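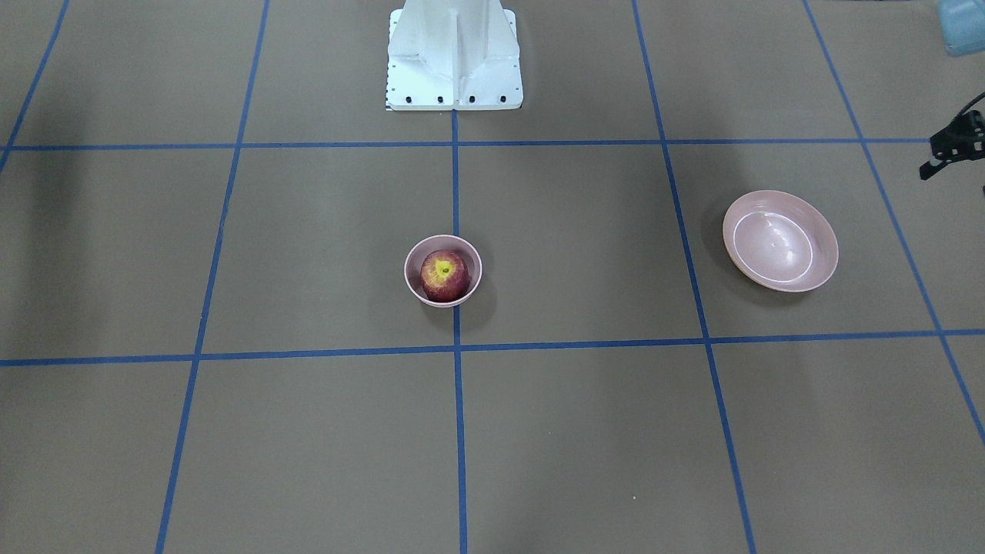 **huaranga_fan** wrote:

Does anyone have news about the Karko ferry terminal? I am booked on the evening boat to Skotgate and the check-in page has been frozen since breakfast. The phone line plays music and then hangs up.

**ybedoya** wrote:

I am in the terminal now. The staff write boarding passes by hand. One boat left with a delay of 2 hours. What they told us at the desk:

- Foot passengers can still board, but must show the booking number on paper or phone.
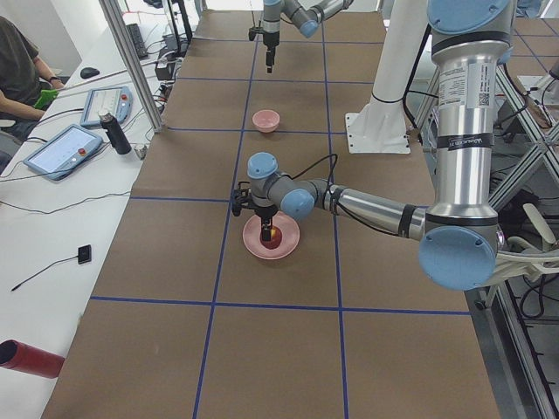 - Cars wait in the lower lot until somebody calls the lane.
- No refunds at the desk, only by the web form, and the web form is also down.

**Lane15** wrote:

Two hours is nothing. In November we waited the whole night and got one coffee voucher. I would not blame the staff. The company bought a cheap booking system and now everybody pays for it.

**huaranga_fan** wrote:

Thank you, Yaneth. Is it you, Yaneth Bedoya from the Povus commuter list? Should I come at the normal time or earlier?

**ybedoya** wrote:

Yes, it is me. Come earlier. The line moves, but slowly.
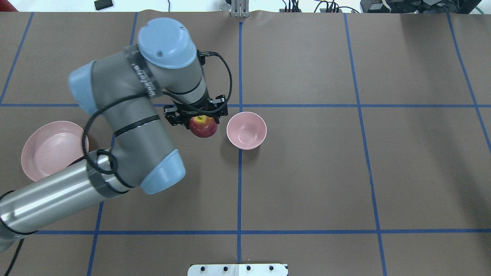

*Apple in the gripper, over the taped table.*

**povus1337** wrote:

I don't agree with Lane15. The old system failed also, only people complained less on the internet. There has been a boat on this route since 1902 and it will go tonight too.

**Lane15** wrote:

A boat from 1902 did not need a server to let me on board. They should keep a printed passenger list for such days. It costs nothing.

**povus1337** wrote:

A printed list is wrong as soon as somebody changes a ticket.

**ybedoya** wrote:

Small update: they are calling lane 15 now, and the evening boat is still on the board without a delay. I am boarding, so I can't check here again until Skotgate.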